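The drawer audit

Before we have even sat down, the woman who runs the Clastden Tidy Circle has offered me tea twice and apologised for the state of her hallway, which looks perfectly fine to me. She has lived in this house for most of her adult life, raised a family in it, and for the past few years has spent her weekends helping other people in town work out what to do with everything they own.

"I was never a neat child, let me say that first," she tells me, settling into the armchair by the window. "My mother would fall over laughing if she knew people rang me up for this. She used to open my wardrobe door and then close it again very gently, as though something in there was asleep."

It started when her aunt in Clorkeck moved into a smaller unit and the family had a fortnight to empty the old place. They found 64 tea towels, most still folded with the cardboard in. They found jam jar lids with no jars, and a biscuit tin of keys that fitted none of the doors.

"And you know, it wasn't sad, exactly, but I did drive home thinking about my own cupboards. I thought, somebody is going to have to do this for me one day, and I'd better not leave them the lot."

So she began with the linen press, then the laundry, then (after a long break and a bad cold) the shed. A neighbour asked for a hand, and then the neighbour's sister. By September there were enough of them to book the side room at the library, and the Circle now has a mailing list of 200, although she is quick to say that most of those are people who like reading about it.

Why drawers come first

Her advice to newcomers is always the same: leave the garage alone and pick a drawer.

"People want to begin with the big dramatic thing. They hire a skip! And by lunchtime they're sitting on an upturned bucket reading old school reports, and the whole driveway is covered, and it's going to rain. A drawer you can finish while the potatoes are on."

She has her favourites. The one under the phone, if you still have a phone. The one beside the stove, where the good peeler goes to hide. She is fond of the bedside drawer too, though she makes a point of never helping with that one unless she's asked a second time.
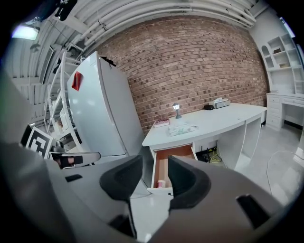 What to keep

She isn't strict, and she gets a little cross with the books that are. Her own kitchen still has a cupboard full of Pumero preserving jars that she hasn't touched in years, and she has no plans to part with them.

"I like the colour of the glass. That's enough of a reason, I think. If you love it and you've got the room, then keep it, and don't let anybody make you feel silly."

What she does let go of is paper. She once counted the takeaway menus, warranty cards and old bills she carried out of her study, and it came to 647 pieces, including instructions for a Tamuno heater the family had given away before her youngest started school.

I ask whether she ever regrets anything she has thrown out, and she has to think about it for a while, turning her cup around on its saucer.

"There was a green raincoat," she says at last. "I do still look for it when it's wet."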